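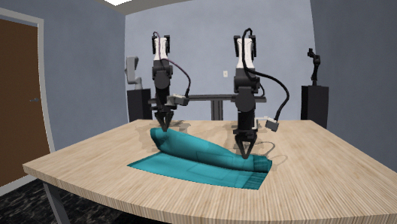

Ticket 2657: Product pages in Hasta shop show the wrong fabric color after import

Status: Solved, waiting for confirmation
Priority: Normal
Product: Flingate importer, connected to Hasta storefront
Category: Catalog / Color variants

First message

Hello support team,

We sell table linen and kitchen cloths in our Hasta shop. On Sunday I imported the new price list with Flingate. The import finished with a green message and 265 rows were accepted. After this, 26 products have the wrong color name. The teal napkins are listed as "Sand" and the sand napkins are listed as "Teal". The prices are correct and the stock is correct, only the color is exchanged.

What I already tried:
1. I cleared the shop cache two times.
2. I opened the shop in another browser and on my phone. Same result.
3. I imported the same file again. The same 26 products are wrong.
4. I changed one product by hand. It stayed correct until the next import, then it was wrong again.

I did not change any settings in Flingate before the import. The file comes from our supplier Pendano and I only saved it under a new name.

Please tell me if I should take these products offline. We already received one order for the wrong color.

Reply from support

Thank you for the clear list. Please set the 26 products to "Hidden" for now, do not delete them. If you delete them, the old order will lose its link to the product.

Please send us the first ten lines of the file, and the code of the last product which is still correct.

Second message

I have hidden the products. The lines are attached. The last correct product is in row 151. The wrong ones all come later in the file, but they are not all together. Between them there are also products with correct color.

I compared the file with the one from December. In the old file the color column has the title "Color". In the new file there are two columns, "Color" and "Color code". I had not noticed the second one, it is far on the right side. Can this be the reason?

Reply from support

Yes, this is the reason. When both columns have a value, Flingate takes the code. Your shop has an older color table, made by the Tetteh theme, where codes 14 and 15 are in the opposite order. Rows without a code use the name, so they are correct.

Please do these steps:
1. Open Flingate, then Mapping, then Variants.
2. Set "Color code" to "Ignore".
3. Save the mapping under a new name.
4. Import the file again with the option "Update existing only".
5. Check three products before you make all of them visible.

Third message

I followed the steps. At step 4 I first got the message "Mapping is locked". I logged out and in again and then it worked. I checked all 26 products and the colors are right now. They are visible again since 4 p.m.

One question is still open. Will the new mapping be used automatically for the next file, or must I select it every time? Please leave the ticket open until I know this.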